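ok so spent the morning reading the new net metering proposal so you don't have to. 70 pages. my eyes. thread

1/ short version: if you put panels up after March your export credit drops, and it gets recalculated every 12 months instead of being locked in. existing systems keep the old rate. for now

2/ "for now" is doing a lot of work there. page 30 has a line about a "transition review" for legacy customers. no date on it. I asked Odine's press office what that means and got a link back to the same document

3/ called Margit Solberg, she runs a small install shop (Solberg, nine people, mostly rooftops). Her phones are nuts right now. everybody wants to be interconnected before the cutoff and she's telling people straight up she can't promise it

4/ the holdup isn't labor or panels. it's the utility signing off. Used to take 2 weeks, she has jobs sitting there finished and switched off for way longer than that. customers paying the loan AND the power bill. not great

5/ Troltico is still advertising "guaranteed old rate" btw. read the contract. the guarantee is they'll submit your application in time. Submitted is not approved. the draft goes by approval date

6/ back at the kitchen table, second coffee, on to the battery section 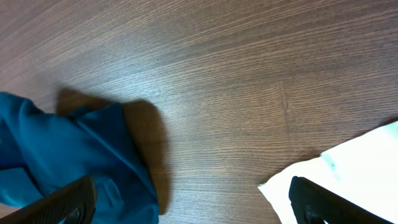

wooden table, teal cloth, white sheet

7/ ok batteries. There IS something good in here. if you have storage and let the utility pull from it at peak you get a separate credit, paid monthly. Vojtěch Koubek did the math for a typical house and thinks it makes up about half of what you lose on exports. depends a ton on your evening usage tho

8/ catch: approved equipment only and the list is short. Clevero is on it, a bunch of cheaper ones arent. If you already own a battery check the appendix before you get excited

9/ renters and community solar get one paragraph. one. Liv Lindholm has been asking about this for months and she is, lets say, not thrilled

10/ comments are open til 5pm on the last day of the month. they do read them, the last draft got changed bc people wrote in about the monthly fee. keep it short, say what you pay now and what you'd pay under this

11/ typo in 5, should say "final approval date", theres a preliminary one too and it doesnt count. sorry

12/ going to try and get someone at Odine on the phone about that page 30 thing. will add here if I do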